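Shop Floor Talk > Automation at Work > Two arms on the practice table, what it did to our shifts

Posted by hidayah_c, Apr 22, 2019

Hi all, long time reader, first time starting a thread. I'm Hidayah Chong and I work at Lunari, where we plan and test dish handling for cafeterias. Up until December my whole job was hands on. I loaded racks, cleared tables, wrote down which plates were a pain to grab, and did it again. Then we got the arms.

I was pretty grumpy about it for a while! Everybody on my crew figured we'd be gone by spring. We weren't, but the job I have now isn't the one I applied for, and I wanted to hear from people who have been through the same thing.

So you know what kind of work I'm talking about, it's all ordinary kitchen stuff. Plates, a wooden dish rack, a toaster oven, corn in a wicker tray. Pictures from our table:
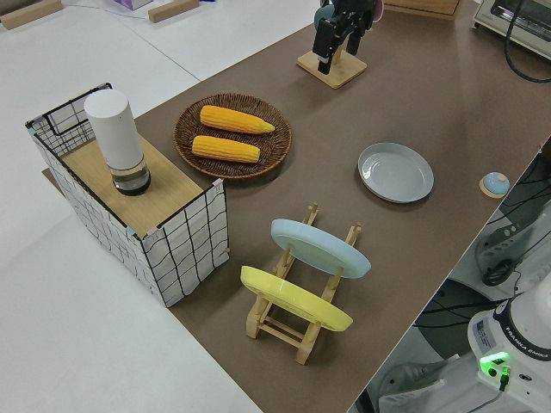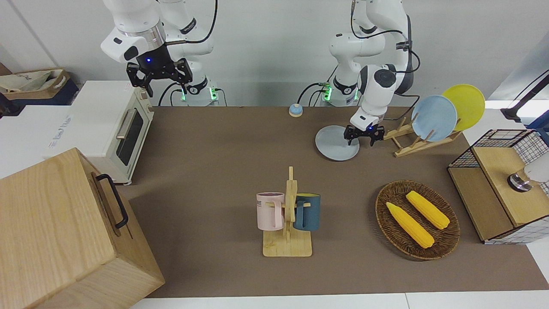
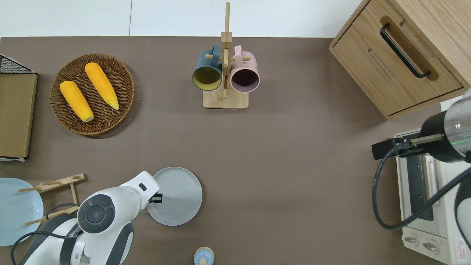 What changed on my shift

I set the table up and I put it back. That's a huge part of my day now, and it's fussier than it sounds (where the plate goes, which way the rack faces, is the corn where the sheet says). I also watch a lot. In the second picture a gripper has its fingers on the near rim of the gray plate, and that's the kind of moment I stare at for hours. A flat plate with a shallow rim is an annoying thing to pick up, and I knew that long before any arm did.

What I miss is talking. There used to be 6 of us around two tables, and you could gab while you worked. Now it's me and one other person, and she wears headphones. The other four moved over to the Kikuchi line, same pay, different building. My back feels great, though — I'll give it that.

Anybody else end up as the person who resets things?

Reply from racknroll53

Yep, five years of it. I'd push back a little on "same pay, different building." Did they get asked, or did they get told? At my place it was told, and two of them quit within the month. On paper nobody lost a job. I don't think that counts.

Reply from hidayah_c

Fair question. Two asked to go, two were told. I should have said that.

Reply from turkisik_tom

I disagree with rack on this one. I loaded plates by hand for most of my twenties and my wrists are shot. If an arm wants that job, it can have it. I run the Prerkus cell now and I'd never go back. Hidayah, ask for a title change while you're at it. You're doing setup and observation, and if your badge still says dish crew you're getting paid for the old job.

Reply from racknroll53

Tom, you got training. Most folks don't. My boss handed me a binder and said have fun.

Reply from mugshelf

Can I ask a practical one? How do you get the rack back in the same spot every time? We use tape on the table and it peels up at the corners by lunch.

Reply from hidayah_c

We work off a printed sheet and I eyeball it from the table edge. Tape drove me nuts too. If the sheet says the rack goes at an angle, I turn it until it looks like the drawing, and then my coworker checks it with her own eyes. Mugs on the tree are easier, but handles swing around if you bump the base, so I do those last.

And Tom — I did ask about the title. They said they'd look at it. My badge still says dish crew.

Reply from turkisik_tom

Ask again, in writing this time. Took me three tries.

Reply from mugshelf

Thanks, going to try a printed sheet Thursday. I'll post how it goes.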